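Ticket: Illustrator credit missing from ebook product pages
Product: Karnance catalog manager
Status: Open, waiting on customer
Opened: 2022-02-12

First message

Hi there! I run the website and the book data for Hollmann, a small children's press, and I've got a credit problem that's eating my weekend. We send all our title records out through Karnance, and somewhere between your export and the store pages our illustrators are vanishing. The authors come through fine every time. The illustrators show up on the hardcover and then they're gone on the ebook, same title, same record (or so I thought).

I only noticed when one of our illustrators wrote to ask why her name wasn't on the ebook page of a picture book she drew every single page of. I was mortified. So I went poking around, and it's not just her book. Our catalog has 2,569 records counting all the formats, and I pulled 600 of them into a spreadsheet to check by hand before my eyes gave out. The pattern holds all the way down: print is good, ebook is missing the second contributor.

What I've tried so far:

Re-saved one of the bad records and exported again. No change.

Took the illustrator off, saved, added her back, saved, exported. No change, except now her bio is blank and I have to find it again. Is there an undo for that? Please say yes.

Swapped the order so the illustrator came first. This one's interesting! She showed up on the ebook page and the author disappeared. I put that back in a hurry, as you can imagine.

So it looks to me like something is only taking the first name in the list and tossing the rest. We send through Plulonach for ebooks and straight from you for print, if that matters.

Update, same ticket

Thanks for the quick reply. You asked me to open the export file itself and look at the contributor block. I'm not a file person but I gave it a go, and both names are in there! Author with sequence number 1, illustrator with sequence number 2, and the role codes look right compared to your help page (A01 and A12). So the file leaving Karnance seems okay for the one title I looked at. I've attached it.

You also asked which record I was testing with, so it's the Wundix picture book, the first one in the series. The page for it on our own site pulls from the same feed and has the same trouble. The blog posts sit on that site too, and those show everyone's name properly, but I type those in by hand so I guess that doesn't prove much.

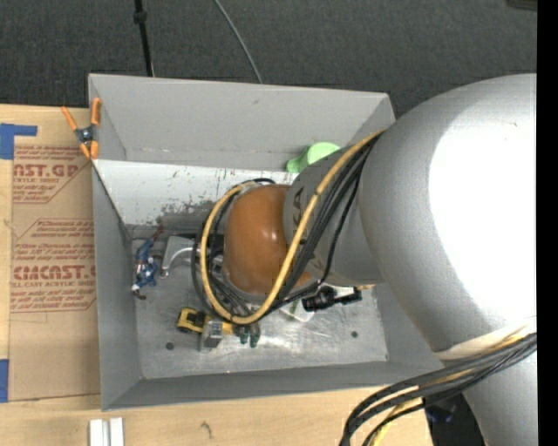
Robot arm over a gray bin of small objects

Anyway, back to the feed. I had another look at the ebook template in the Plulonach settings and found a drop-down I'd never noticed, called "Contributor display." It was set to "Primary only." Well, that sounded like my culprit! I changed it to "All contributors," saved, and resent the Wundix title. Then I went and made lunch and told myself not to keep hitting refresh.

Result: our own site now shows the author and the illustrator on the ebook page. Hooray! But the illustrator is labeled "Contributor," with no mention of what she did. On the hardcover page it says "Illustrated by," the way it should. So we're halfway there, I think.

I don't want to resend the whole catalog until that label is fixed, partly because the stores take ages to pick up changes and partly because I'd like to write to our illustrators once, with good news, and have it stay good.

Questions I still have

Is the role label coming from your side or from Plulonach? I can raise a ticket with them too if you tell me what to ask for.

The sales reports you send us group everything under the first contributor as well. Is that the same setting in a different place, or its own thing? I'd love to be able to run a report by illustrator. At the moment I do it with a lookup in my spreadsheet and it's very fiddly.

If I change the drop-down on the template, does it apply to records that were made before the change, or do I have to open each one? Please don't say each one.

And the bio, if there's any way to get it back. It had a nice line about her sketchbooks that I can't remember word for word.

Support asked for a screenshot of the template settings and the name of the label field. I'll send both on Monday, when I'm back at the office computer. Leave this one open please!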